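# Atelier : travailler à côté d'une pince automatisée

Fiche d'astuces, mise à jour le 30 mars 2026. Rédaction : Inese Lapiņa, relecture de Ditte Blöndal pour la partie entretien.

Chez Pruda, le tri et la mise en boîte des petites pièces se faisaient entièrement à la main. Depuis l'arrivée de deux postes Histell, une partie des prises est automatique et les gestes ont changé. Les conseils qui suivent viennent des carnets de poste. Ils valent aussi pour un petit atelier qui s'équipe d'une seule pince.

## Préparer le plan de travail

- Choisir un revêtement clair, mat et uni. Les pièces sombres s'y repèrent mieux, à l'œil comme à la caméra.
- Essuyer le plan avec un chiffon microfibre à peine humide, puis passer un chiffon sec. Pas de produit lustrant : les pièces glissent et les reflets gênent.
- Retirer le ruban adhésif de repérage dès qu'il se décolle. Un coin relevé suffit à accrocher une pièce plate.
- Prendre un éclairage diffus. Un tube derrière un panneau opalin donne de meilleurs résultats qu'une lampe orientable.
- Poser les bacs toujours du même côté. À l'atelier, les entrées sont à gauche et les sorties à droite, sur les deux postes.

## Ce qui change dans la journée

Le matin, l'opérateur ne commence plus par remplir des boîtes. Il vérifie le plan, les bacs et la pince, lance une série de 2 pièces, regarde le résultat, puis laisse partir le lot. Un lot standard compte 600 pièces. En mai dernier, le plus gros est monté à 2 491, avec trois changements de bac.

Les épaules fatiguent moins, les yeux davantage. Il faut prévoir une vraie pause loin du poste et tourner entre surveillance et emballage en milieu de matinée. Chez nous, les personnes qui restaient toute la journée devant la pince rataient plus de défauts après le déjeuner.

Les pièces molles, huilées ou très fines restent à la main. On a essayé de les passer au poste automatique et on perdait plus de temps à les ramasser qu'à les trier. Pour celles-là, garder une pincette à bouts plats et un bac séparé, étiqueté en gros.

Le cahier papier est resté. On y note l'heure de l'arrêt, la pièce concernée et ce qui a été fait. Deux lignes suffisent. L'équipe du soir le lit avant de toucher aux réglages, et cela évite de corriger deux fois la même chose en sens contraire.

## Entretenir les doigts de la pince

Les garnitures intérieures s'usent bien avant la mécanique. On les contrôle pince ouverte, sans pièce entre les doigts, au-dessus d'un fond clair où les bords se détachent bien.
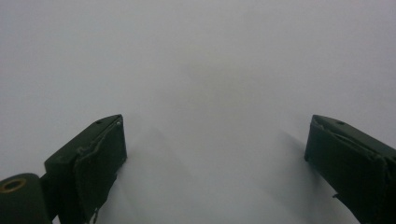
*Pince ouverte au-dessus d'une surface claire. Les bords de la garniture gauche sont effilochés et un peu soulevés.*

1. Couper la commande et attendre l'arrêt complet avant d'approcher la main.
2. Passer l'ongle le long du bord intérieur de chaque doigt. S'il accroche, noter l'endroit au cahier.
3. Dépoussiérer au pinceau souple, de la base vers la pointe.
4. Nettoyer la face de contact avec un chiffon et de l'eau savonneuse. L'alcool durcit certaines garnitures, faire un essai sur une chute.
5. Remplacer les deux garnitures ensemble, même si une seule est abîmée. Une neuve face à une usée décentre la prise.
6. Ne pas recoller un bord soulevé à la colle instantanée. Elle forme un bourrelet dur qui marque les pièces.

Nos bandes de rechange sont des Mägi, prédécoupées. La référence interne est la 266, tiroir du haut. Sur le poste Trondance, plus ancien, il faut les raccourcir au cutter avant la pose.

## Petites pannes courantes

**La pièce tombe en route.** Regarder d'abord la propreté des garnitures, puis la force de serrage. On augmente d'un seul cran à la fois.

**La pièce sort marquée.** Baisser le serrage et chercher un copeau pris dans la garniture.

**La pince se présente à côté.** Vérifier que le plan n'a pas bougé pendant le ménage. Un trait de crayon au pied de la table permet de le voir tout de suite.

**Bruit sec à l'ouverture.** Arrêter le poste et appeler la maintenance. Ne pas graisser soi-même.

Les garnitures usées vont dans le seau gris sous l'établi, pas avec les chutes de carton.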